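Print this story
E-mail this to a friend

Packing robots get a rulebook of their own in Grullcombe

GRULLCOMBE – Anyone who has ever had a jar of jam land on top of a loaf of bread will have some sympathy with the people at Fanard, who have spent the better part of a year writing down exactly how a robot ought to behave when it is working near a bag of groceries. The result, a plain-spoken guide called the Yeon code (after the meeting room where most of the arguing was done), was handed out to local shops and packing firms on Friday, and it runs to 40 pages, including a rather generous index.

The code has no legal force, and its authors are quick to say so. It sits alongside the safety rules that already apply to machinery in workplaces, and it is meant for the small, everyday questions those rules leave to the good sense of whoever is in charge. How close may a gripper come to a handle before it has to slow down? Who gets to restart an arm after it has stopped by itself? What should be wiped, and how often, when the same fingers pick up bags all morning long?

Si-woo Lim, who led the writing, said the first draft had 114 separate rules in it and that hardly anyone could get to the end. "I couldn't get to the end myself, and I wrote a good many of them," Lim said over a very welcome cup of tea. "So we went back to the people who stand next to these machines all day and asked them which ones they'd really use, and we were left with nine that everybody has to follow. The rest is advice, and you can take it or leave it, though I do hope you'll take most of it!"

Soft goods get a chapter to themselves. Bags made of jute and other woven cloth fold and swing in ways a cardboard box never does, and looped handles are a particular worry, as a finger can slip through one and drag the whole bag along with it. 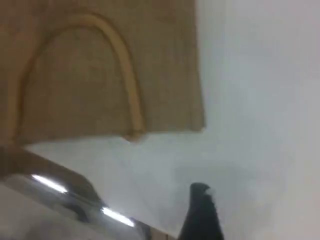 What the code asks for

Among the nine firm rules, the ones most likely to be noticed on the shop floor are these. An arm must slow down before its gripper reaches any strap or loop. It must let go, and stay where it is, if the pull on a handle goes over the limit set for that job. A person has to look at the bag and the gripper before pressing restart, and restarting from another room is out. Gripper fingers are to be checked for rough edges at the start of every shift and again after every 500 picks, with the check written down in a book or on a screen, whichever the shop prefers.

Skilto, which packs orders for several stores on the east side of town, has been trying out the draft since May and says it will keep to the final version. The company told us the extra checks took some getting used to, and that its staff had asked for the restart rule to be printed large and hung beside each packing table, a suggestion that found its way into the advice section.

Printed copies can be picked up free of charge at the Fanard front desk, and there will be an open evening at 7 p.m. next month for anyone with questions, complaints or a better idea. Lim expects the code to be looked at again in a year and would be glad to hear from smaller shops in particular, as only a handful took part this time.

We use cookies to remember your settings and to count visits to our pages. By continuing to read you agree to our cookie policy. Accept | Manage settings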